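Workshop > Notebooks > Wood and finish
Last updated: June
Filed under: finishing, oil, things that went right for once

June, early, before the compressor goes on

Oil test boards. I have been looking forward to this all week and came in before coffee, so the handwriting in the paper book is terrible and this is the clean copy.

The question is still the one from the Quansah job: which oil do we put on oak worktops when the customer is going to leave water on them? We have been using Grellilley hardwax on everything because it's what was on the shelf when we moved in. It's lovely stuff but it goes a bit yellow on white oak, and the last top came back with rings near the sink cutout. The new one is Indis, thinner, smells of oranges, goes on with a rag.

Cut the boards from the offcut end of the Quansah slab so the timber is the same. Planed, then 120, 150, 180. Stopped at 180 on purpose this time. Last time I got carried away and went to 320 and the oil just sat on top looking at me. Raised the grain with a damp cloth, let it dry, knocked it back by hand. Do not skip this! The board I skipped it on feels like a cat's tongue now.

8 boards in the end. Half Grellilley, half Indis, 2 coats each, and within each lot one board gets its end grain sealed first with a thinned coat. End grain is where I think our trouble is. Water goes in at the end of a strip and creeps along under the finish until you get that gray shadow beside the glue line, and no amount of top coat will stop it from above.

First coat notes, Indis: soaks in fast, wonderfully fast, you can watch the flecks come up. Wiped off at fifteen minutes. Color is much closer to the raw oak than I dared hope. The knots went a proper chocolate brown. Grellilley: as ever. Needs buffing with the white pad or it drags.

Butcher-block is the worst case for all this, with so many glue lines and strips running every which way in the color, so that's what I want to get right.

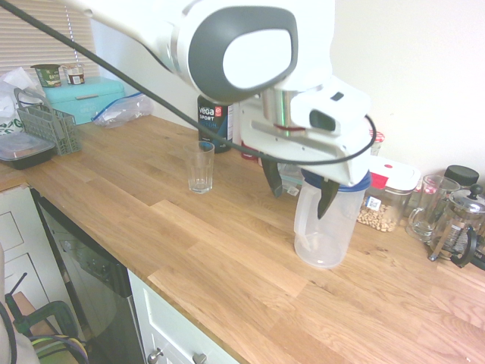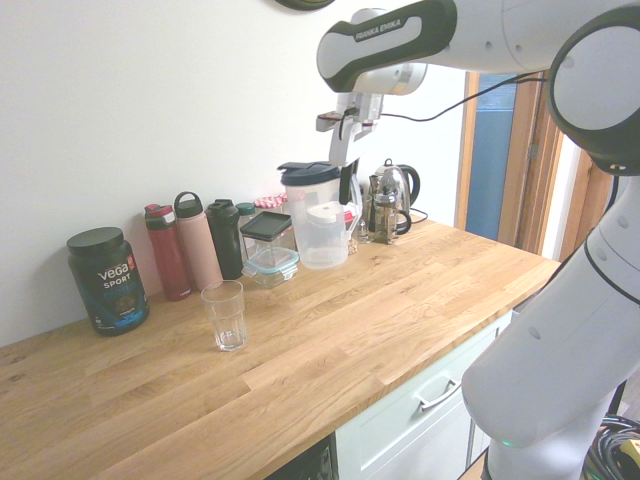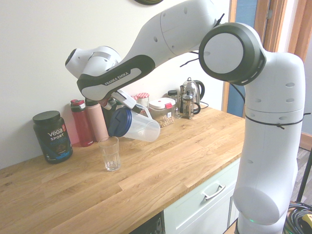

Oak butcher-block counter in all three.

Read the first coat notes out at the bench and Gandex came straight back with the objection that fifteen minutes is too short for the end grain, that it wants feeding until it stops drinking, and that wiping it at the same time as the face is probably why the Quansah top failed in the first place. Which is a very good point and I'm a little annoyed I didn't get there myself. So the second coat goes like this: ends first, keep them wet, top up whenever they go dull, and only then do the faces.

Did that after lunch. The ends on the Indis boards took five top-ups before they stayed shiny. Five! The presealed ones took two. That alone makes the thinned coat worth the bother, I think, though it does add a wait in the middle of the job and we'd have to price that in.

Water test is next, once they've cured. Wet glass left on each board overnight, a folded wet cloth on the end grain, a splash of black tea, a smear of mustard (the mustard was brutal last time and I can't wait). Score them by eye under the window, then again under the raking lamp.

Other bits:

Drum sander belt is nearly finished, tracks left. Part number ends 221, written inside the lid. Need two.

Oily rags laid flat on the wire outside, not in the bin. All of them, please, including the little ones.

The slab offcut still has enough left for a third finish if anybody has one they want to try. I'd love to see a plain tung oil in there, slow as it is.

Check the faces again at four, wipe any weeping from the pores.

Checked. Slight weeping on two of the Grellilley boards, none on the Indis. Wiped and left on the rack with the door open.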